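Zolliler Pernholm 2 Home Weather Station
Home > Weather > Backyard Stations
Price: $205
Ships from our Castillo warehouse
In stock

What you get: outdoor sensor unit with rain cup and wind cups, indoor display, mounting pole, bag of screws. Batteries are not included, whatever the sticker on the carton suggests.

We sell this station and we would like you to buy one, but the maker's leaflet makes some big claims and we don't want the returns. "Lab-grade readings in your own backyard" is the first. No plastic sensor sitting in full sun over a driveway will give you a lab-grade anything. Hang it over grass, away from walls, and the temperature is good enough to argue with the TV forecast. Hang it on the garage and you are measuring the garage.
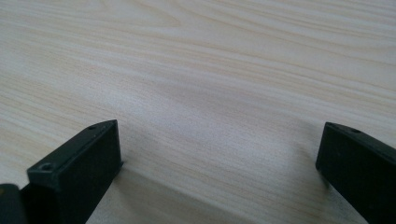
Tatu Biwott wrote in to say the temperature was fine but the wind was hopeless: "Trees bending over, and the display says 4 mph. I moved it up off the fence and now it says 9. Which one am I supposed to believe?"

Neither, probably, though the second is closer. Fences and houses block wind, and the pole in the box is only 17 inches long. If wind matters to you, buy a taller pole. We stock the Hirach, sold separately, and yes, we noticed that the short one pushes people toward it.
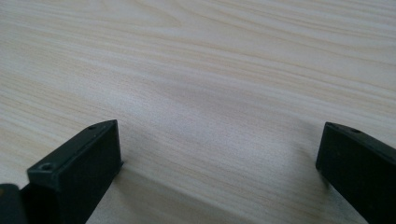

Rodel Ignacio
Weather Equipment Buyer

Range is the next claim. The carton says 2,000 feet. That is with a clear view between the sensor and the display, and most people have a house in the way. Stucco with wire mesh behind it is the worst. Try the display in the room where you plan to keep it before you drill any holes.

Then there is the forecast icon. It watches the air pressure go up or down and picks a little sun or a little cloud. I have seen it show a sun during steady rain. Treat it as a pressure reading with a cartoon on top, and look up a proper forecast if you have a roof to fix.

Rain totals I trust more, as long as the cup is level and free of leaves. A few degrees of tilt and it starts missing tips in a downpour.

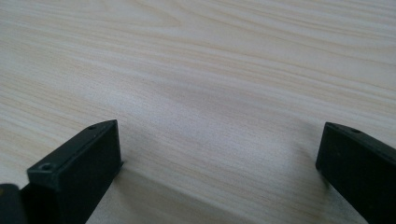
Snow is another matter. The cup is not heated, so snow piles up and gets counted whenever it melts, sometimes days later. The leaflet calls this "all-season rain tracking." I would call it three seasons.

Details
Display: black and white, backlit for ten seconds at a time
Outdoor unit: AA batteries, lithium if you get hard frosts
Memory: 2,234 readings, then the oldest are written over
Units: F or C, mph or km/h, inches or mm
Wi-Fi: none

Returns: 30 days, with the pole and screws, please. A low wind reading from behind a hedge does not count as a fault.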